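Renting Out the Jodholm Cottage Sofa Room - Your Questions

I get the same emails every May when people start planning their summer, so I finally typed up my answers. 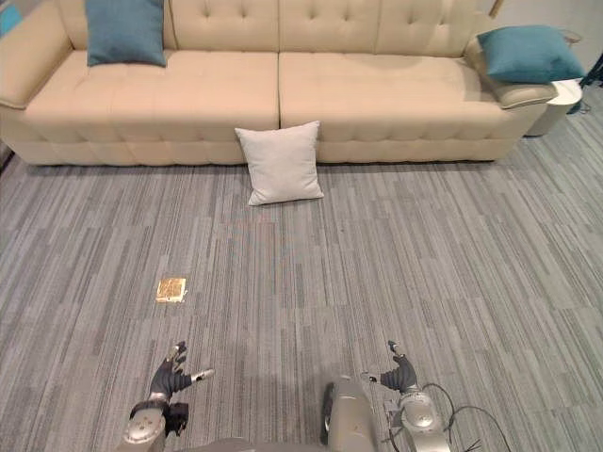 The cream sofa, with its two teal pillows.

How many people can stay?
Four, and that's with everybody in a proper bed. Please don't put a fifth person on the sofa, even a very small cousin. Our insurance is fussy about it and so am I.

What time can we get in?
Any time after 3. If you're driving up from the ferry you'll probably hit the school traffic in Gagnon, so stop for lunch there and let it clear.

Do you take a deposit?
Yes, 300 up front, and it comes off your final bill. If you cancel more than 42 days out you get all of it back. After that I keep half, unless I manage to rebook the week, and then you get the lot (I've only failed twice, both times in the rain).

Can we bring the dog?
One dog, yes! Two dogs, write to me first and tell me about them. I do ask that they stay off the furniture and out of the upstairs rooms. Eoin Brophy's farm next door has sheep, so it's leads on from the gate to the beach.

Is there wifi?
There is, and it's fine for email and a movie at night. It's not great for work calls. I've had guests take theirs in the car at the top of the lane, where the phone signal is lovely.

Where do we buy food?
The village shop has milk, bread, eggs and a surprising amount of cheese. For a big shop you'll want Gagnon. Treasa Hayes will also leave a fish pie in the fridge if you ask her a couple of days ahead - pay her directly, cash please.

How does the heating work?
Press the round button by the back door and wait. It grumbles for a minute or so and then gets going. Don't press it again or you'll switch it off, and I'll get a call at midnight.

Can we check out late?
In the off season, usually. In summer I've got people coming in the same day, so it has to be 10.

Last updated July 17, 2022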